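Progress report to the Grewal Fund
Small Grants for Local History, second report
Project: The Okeck Street Names Book
Submitted by Angeliki Theodorakopoulos, project lead
2018-02-25

You asked in your reply to our first report for "fewer adjectives and more progress." I have done my best with both.

The short version is that the book exists, in the sense that there is a file with a beginning and most of an end. The grant is 2,640 dollars, of which we have spent 2,291, and the draft stands at 200 pages, which is a good deal longer than the one we described in our application. Okeck has more streets than it looks like from the highway.

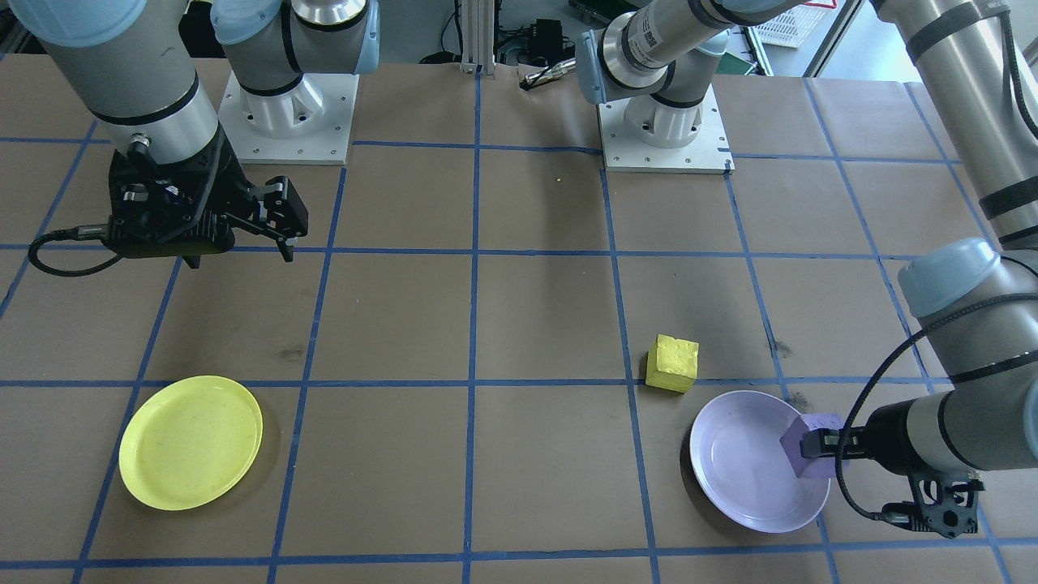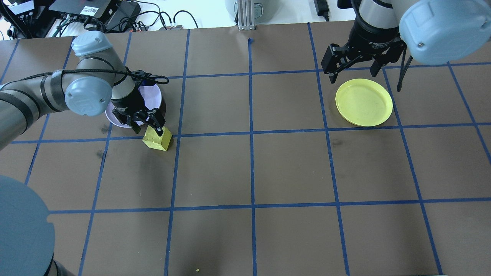 Blue tape grid on the brown work table, two views.

What has been done

The entries for the old town are finished, from Alder Lane through Wharf Street. Each one gives the current name, any earlier names, the first map on which the street appears, and the best explanation we could find for what it is called. Where the best explanation is a bad one, we print it and say so. Mill Road has never had a mill on it. It pointed toward a mill in the next town, and people who followed it generally knew that.

Kavinda Siriwardena has redrawn the street maps and they are a pleasure to look at. He has also found two streets the county doesn't believe in. One of them has houses on it. I wrote to the county in the fall and received a polite letter asking me to confirm the address of the street, and I'm still working out how to answer.

The interviews are typed up, apart from one with a retired mail carrier who talked for a whole afternoon and covered every dog on the east side before he got to a single street. I've kept the dogs. Some of them explain things. Locals call the path behind Laretti's bakery "Duke's Cut," and without the mail carrier we would have gone on looking for a duke.

What has not been done

The index. I told you last time it would be ready by now. I started it by hand on cards, got as far as C, and then we renamed half the chapters. It will be made after the pages stop moving, as everyone told me at the outset.

The Zatico Heights section is also behind. The subdivision was laid out all at once and its streets were named, as far as I can tell, by someone with a wine list. There is a Merlot Court, a Chablis Circle and a Rosé Way, with the accent on one signpost and missing from the other. The developer's office has closed and its papers have gone somewhere that doesn't answer the phone. We had planned a full chapter. I now think four pages will do it justice, and I'd like your approval for that change.

Problems

We had one disagreement over sources. A family on Cooper Hill has always understood that the hill was named for their great-grandfather. The deeds show the name in use before he moved to town. We met twice, there was cake both times, and the entry now gives both accounts with the dates next to them. The family has seen it and signed off, although I was told that the deeds "could have been wrong."

Our first printer's quote expired while we were cutting the manuscript. The new one is higher. Dropping the color fold-out map brings it back under what we have left, and Kavinda has taken this better than I would have. His map will go on the library wall at full size, where it can be read without a magnifying glass and corrected by passersby in pencil, which I assume is going to happen.

Money

Most of the spending so far has gone to map copying fees, typing, and scanning at the county records office, which charges by the sheet and counts the blank ones. The rest is being held for the printer's deposit. Nothing has been spent on travel. Everyone involved can walk to every street in the book and by now has done so, some of them in sleet. Receipts are attached in date order, apart from the one that went through the wash, for which I've enclosed a signed note.

What comes next

The full draft goes out to our two outside readers before the end of February. I've asked them to be harsh about the introduction, which I have rewritten so often that I can no longer tell whether it's about streets. The index follows, then proofs.

One request. Could the Fund tell us how it wants its name to appear on the title page? Your letterhead says Grewal Fund and your check says The Grewal Fund. After this much time spent arguing over signposts, I'd like to have it in writing.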